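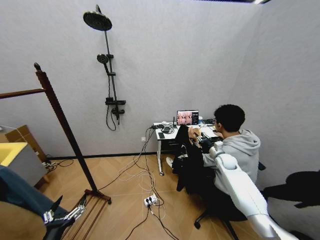
Head camera view, arm and hand both in frame, desk end of the room

Pullholm build: two arms, one head camera, too many cables
Posted in Home and Shared Workshop Builds

olluleck_shop
Posted February 19, 2025

Update on the two-arm build. We have the small room at the shared workshop until the end of the lease, so everything is set up in there now. White arm on the right, hand with the silver fingers on the left, wide camera up top looking down. The desk with the monitor is against the back wall.

Arm control runs over its own network switch. The head camera goes straight to the PC. Loop time was bad at first and I traced it to the logging, which was writing every joint at full rate. Turned that down and it's fine.

Still to do:
Left wrist calibration
Emergency stop within reach of the desk
Cable routing

The frame rate on the camera drops when both arms move. Anyone seen this?

tovent43
What USB port is the camera on? If it shares a controller with the hand adapter you will get exactly that. Move one to a PCIe card.

Also get the power strip off the floor. It's right where the cables cross, and one of you will roll a chair over it.

olluleck_shop
Same controller, I just checked. Card ordered.

The strip is on the list with the rest of the cable routing. I don't want to fix anything down until the base positions are final.

mill_and_lathe
I'd do the e-stop before anything else on that list. The right arm is next to the shoulder of the guy at the desk. I don't care if it's in hold mode. Move the desk or move the arm.

olluleck_shop
Joint speed is limited in software and the reach was measured with the chair in place.

mill_and_lathe
A software limit is no use when the software is what went wrong. Put a contactor on the motor supply and a button on the desk.

Leka_bench
I'm halfway between you two. With a low speed cap and low torque I've worked next to mine for a year. But I do have a hardware stop, and it cost less than one finger actuator.

One warning. Cutting power drops the arm if the joints have no brakes. Check that first, or put a rest under it.

olluleck_shop
Brakes on the shoulder and elbow, none on the wrist. OK, the stop moves to the top. I'll put the button on the front edge of the desk.

tovent43
Is that a shower on the wall?

olluleck_shop
Yes. Anyway, the card came. Camera holds its rate with both arms moving now. Left wrist is still off by 3 degrees after calibration.

Leka_bench
Is the offset constant or does it change with the pose? If it's constant, write it into the config and move on.

olluleck_shop
Constant as far as I can tell. Will run it again tonight with the hand unloaded.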